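Friday, late

Third week of the arms at Lehner and I still can't say what they're for. Murken sent them over with a two-page sheet and a man who stayed until lunch. The sheet says "prep support." Dionysis read that out loud in the break room and asked which of us was the prep and which was the support, and people laughed more than it deserved.

I had the 10 o'clock slot at the bench again. The job is to lay out the tray, stand back, press the button, write down what the arms do, press the other button. I used to run the cold side of this kitchen. I had 300 lunches out the door by 11:30 on a good day and didn't write any of it down.

Today was carrots. One carrot, I should say, on the red tray, with both arms bent over it like two uncles looking at a car engine. I put an old picture of the bench up on my phone for Despina, who is on nights now and hasn't seen the setup. She wrote back "is that all of it?" Yes, that's all of it.

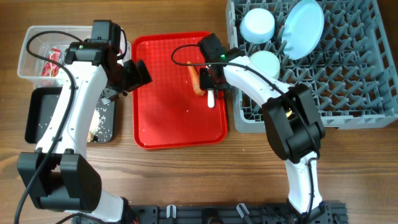 The bench at work. One carrot, two arms, the dish rack at the back.

The tally on the wall screen says 1,672 tries since they switched it on. It doesn't say tries at what, or how many came out right. I asked at the Wednesday meeting and was told the numbers would be "shared when they're meaningful." Then we got the slide with the Firholm kitchen on it, where everybody's job supposedly got more interesting. I know a woman who worked at Firholm. She wipes down trays and calls a phone number when a light goes red.

To be fair to the thing, it doesn't get tired and it doesn't have my wrist. If it could take over the peeling for good I'd shake its hand, or whatever that is on the end. I've had 2 cortisone shots and I'm not sentimental about root vegetables. But what I see so far is the same lunches going out with one less person on the line, and that person is me, standing there with a clipboard. Dionysis is doing my cold side on top of his own. He hasn't complained yet. He was sharp with the delivery kid this afternoon, though, and he's never sharp.

Asked about my hours for April. "No changes planned." They said that to Despina too, before nights.

Need to call about the wrist. Also out of coffee.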